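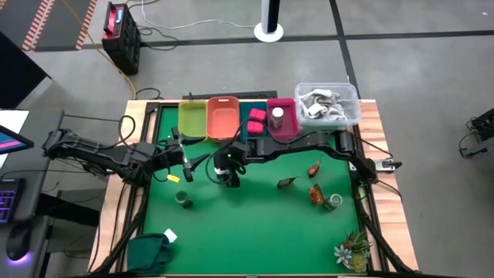
How often does a two-armed sorting table need to be serviced? At the Workeck shop in Sedport, each table gets a short check every 30 hours of running time and a full one every 200.

8/11/19
By Vicente Fuentealba

SEDPORT - Workeck has put its two-armed sorting tables on a fixed service schedule after a spring in which worn cables stopped work more often than any other fault.

The company sets up the tables for small packing firms. Two arms are mounted on opposite sides of a work surface, and they pick up small items and put them in bins along the back. The first table under the new schedule passed 1,005 hours last week, said Rommel Layug, who runs the service bench.

Layug said most of the trouble was in the cables that run along the arms. They bend every time an arm reaches toward the middle of the table, and if they are tied too tight they pull at the connector. If they hang too low they can catch on whatever is being sorted.

"We used to wait until an arm dropped out and then go looking," Layug said. "In May we had the same table down for two days over one loose plug."

The short check takes one person half an hour. Power is shut off first. The technician moves each arm by hand through its full reach, watches how the cables follow, and tightens the clamps that hold them to the frame. The gripper fingers are wiped down and closed on a thin gauge to see that they meet evenly.

The full check takes most of a morning. The mounting bolts are tested with a torque wrench, and the finger pads are changed whether they look worn or not. After that the two arms are brought slowly together over the center of the table to confirm that they stop short of each other. Workeck wants a gap of 5 centimeters at the closest point. If the gap is smaller, the arms are zeroed again and the test is repeated.

Bins are the last step. Moving a bin even slightly can put a drop point over its rim, so the row is set back in place and each arm makes one slow pass over it before normal speed is allowed.

Spare cables and finger pads come from Nishimura, a parts dealer across the harbor. Layug said the shop now keeps two full sets on the shelf.

Nusik, a mail-order firm that uses two of the tables, will start the same schedule with its own staff next month. Workeck will train them at the Sedport shop and leave them a printed log sheet for each table.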